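What is rounding?

To round a number means to change it to a near number which is easier to say and to remember. The new number is not exact, but it is close to the old one.

Suppose that the town of Grescombe has 3,962 people. If your friend asks how big the town is, you can answer "nearly 4,000". Your friend understands you at once.

Rounding to the nearest ten

Look at the ones digit. This is the last digit of the number.

If the ones digit is 0, 1, 2, 3 or 4, we round down. The tens digit stays the same and the ones digit becomes 0.
If the ones digit is 5, 6, 7, 8 or 9, we round up. The tens digit grows by one and the ones digit becomes 0.

62 is between 60 and 70. The ones digit is 2, so we round down to 60.
67 is also between 60 and 70. The ones digit is 7, so we round up to 70.
65 is exactly in the middle. Mathematicians could choose either side, but at school we have a rule - the middle goes up. So 65 becomes 70.

Rounding to the nearest hundred

Now we look at the tens digit. The ones digit does not matter any more.

A farmer at Wonden picks 784 apples. The tens digit is 8, so we round up. The answer is 800.
A baker at Ullisell uses 539 grams of flour. The tens digit is 3, so we round down. The answer is 500 grams.

Be careful with a 9! When you round 397 to the nearest ten, the 9 must grow by one and becomes 10. You carry the one to the hundreds, the same as in adding. The answer is 400.

Where do we use rounding?

We round prices in the shop, distances on the road and the time before dinner. Computers round too. A number such as one third has digits after the decimal point which never finish, and the computer keeps only a part of them.
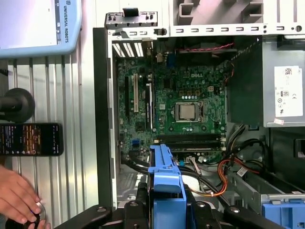 The inside of a desktop computer, with its green motherboard.

Try it yourself

Round 48 to the nearest ten.
Round 151 to the nearest hundred.
Round 995 to the nearest ten. This one is harder - remember the rule for 9.

Answers: 50, 200, 1,000

Written by Latrice Pettigrew
Next lesson: Estimating a sum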